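Hladun Robotics Club: Progress Report to the Grovura Fund
December 21, 2023
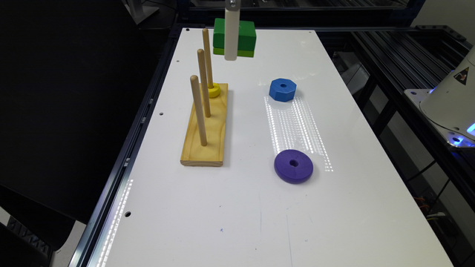
What has the club been working on this term?
Mostly the Tower of Hanoi. Students are teaching an arm to pick up disks and set them on pegs in the right order, and they write every line of the control code themselves.

We're so pleased with how this is going! When we applied, we said we hoped to get 30 percent of the way into the manipulation unit by winter break, and the students have run well past that (they skipped ahead to stacking blocks while the peg code was still being argued over, which I allowed).

Solving the puzzle on paper took one afternoon. Getting a disk over a peg has taken most of the term. A small error in height and the disk catches on the rim, tips, and rolls off somewhere. The group logged 122 pick-and-place attempts in the last round of testing, and 41 of them ended with the disk seated properly. In the first round we had none, so you can imagine the cheering.

The older students rewrote the approach move so the gripper comes straight down over the peg and pauses before letting go. The younger ones took over calibration and are now very strict about it. Anyone who bumps the table has to redo the whole routine, me included.

Spending: of the $2000 award, $300 is still unspent. The rest went to the puzzle pieces and blocks, spare gripper parts, and entry fees for the Flistton student meet. Receipts are in the shared folder under Hinach, our project name.

Still open: picking up the ring-shaped pieces when they lie flat away from the base. The students have two competing ideas for this and have asked to build both, so we'll try both. We would like to put the remaining money toward a second set of disks so that two teams can practice in turn without hunting for parts.

The Flistton meet is in February, and the students would love to have someone from the fund there. I'll send the schedule as soon as we get it.

Silvana Leite
Club advisor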